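About Us

Hi, I'm Poppy Pilkington, and I run the bench at Reka. We're a small robotics shop in Drarkoten, and we teach pairs of robot arms to do kitchen chores. Picking up mugs, mostly. Putting them somewhere sensible, wiping the spot where they were, and doing it again until we're all sick of mugs. Customers come to us when they have a two-arm setup that works fine on a good day and want it to work on the other days too.

Most company pages tell you how the founders met. Ours is short: Stuart Stockdale and I shared a desk at a packaging plant, complained about the same palletizer, and quit in the same June. What people really ask about when they call is the stall, so I'll tell you about that.

The stall

We had a customer job on, which we called Plarari (Stuart names everything, don't ask me what it means). The task was easy enough to say out loud. Left arm steadies a mug, right arm comes across and takes it by the rim, mug goes on the rack. We'd run it all morning with no trouble and I was getting cocky about it.

On run 612 the right arm reached the middle of the table and kept pushing. The mug was already in the left gripper. The right gripper closed on the handle, the left one didn't let go, and the two of them had a tug of war that neither was built for. The force limit should have tripped right away. It took 9 seconds, which doesn't sound like much until you're standing next to it with your hand halfway to the stop button, wondering why the software hasn't beaten you to it.

The mug broke. A piece of it went past my elbow and landed under the next bench. I wasn't hurt, and neither was anyone else, but I was wearing my glasses on top of my head like a person on vacation, and I still think about that.

We shut the cell down and left it down. Stuart pulled the logs and I pulled the gripper apart, and for most of a day we each thought the other one had found it. He had a timing problem: the left arm's "I've let go" message was being sent when the release was requested, well before the fingers had opened. I had a cable with a bad crimp at the right wrist, which meant the force reading dropped out whenever the arm was stretched way over the table. Either fault by itself would have given us an ugly run and a warning on the screen. We had both, on the same reach, and the software took "no reading" to mean "no force." That last part was ours. We wrote it, back when it was just the two of us and a lot of coffee, and neither of us had looked at it since.

We called the customer that afternoon and told them everything, including the glasses. They were pretty decent about it. They also asked for the whole thing in writing, so we wrote it up, and that turned into the way we write up every fault now.

What we changed

A missing reading now counts as a fault and stops both arms. The release message waits for the finger position. Every wrist cable gets flexed by hand through its full reach before a job starts, with the force trace up on the screen and somebody else watching it. Hands stay outside the rails any time the motors are live - that was always the rule, but now there's an interlock to go with it. And glasses go on your face!

Then we went back to mugs. We set ourselves 2124 handover runs before Plarari could ship, and every unexplained stop put the count back to zero. It went back to zero more than once (the worst was a loose bracket bolt, very late, and I had to go for a walk).

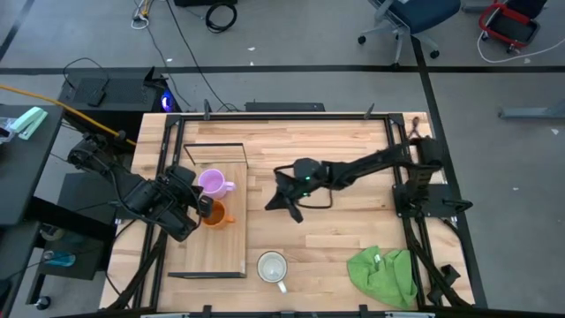

The mug cell, with the left gripper down by the orange mug and the right arm reaching in over the middle.

I like that setup a lot, which is probably a strange thing to feel about a table. A couple of arms, a frame to bolt them to, a few mugs. You can learn an awful lot from a handle that points the wrong way.

Who we are now

There are 19 of us these days, counting part-timers. Stuart looks after the control software and has become very boring on the subject of timestamps. I look after the hardware, the cells and the people who work at them. New hires spend their first week on the stop circuit and the fault log before they get to move an arm, and yes, they do grumble. They also read the Plarari write-up, the full version, with our names left in.

We also make a small product called Stoica, a fault recorder that came straight out of that week. It keeps the last stretch of joint, force and gripper data from both arms on one clock, so when something goes wrong you aren't lining up two logs by eye at ten at night like we were. We built it for ourselves and then a customer asked to buy one, and then another did.

Working with us

If you've got a two-arm cell that does something weird and you can't get it to do it again, call us. We like those. Send the logs if you have them, and tell us what was on the table, where the people were standing, and what you'd changed that week, even if you're sure it has nothing to do with it. We won't be snooty about it. We've got our own broken mug in a jar by the front door, and Stuart will show you which piece went past my elbow whether you ask him to or not.

Visitors are welcome in Drarkoten, just let us know ahead of time so we can find you some safety glasses and a decent cup of coffee.

Page last updated Mar 10, 2025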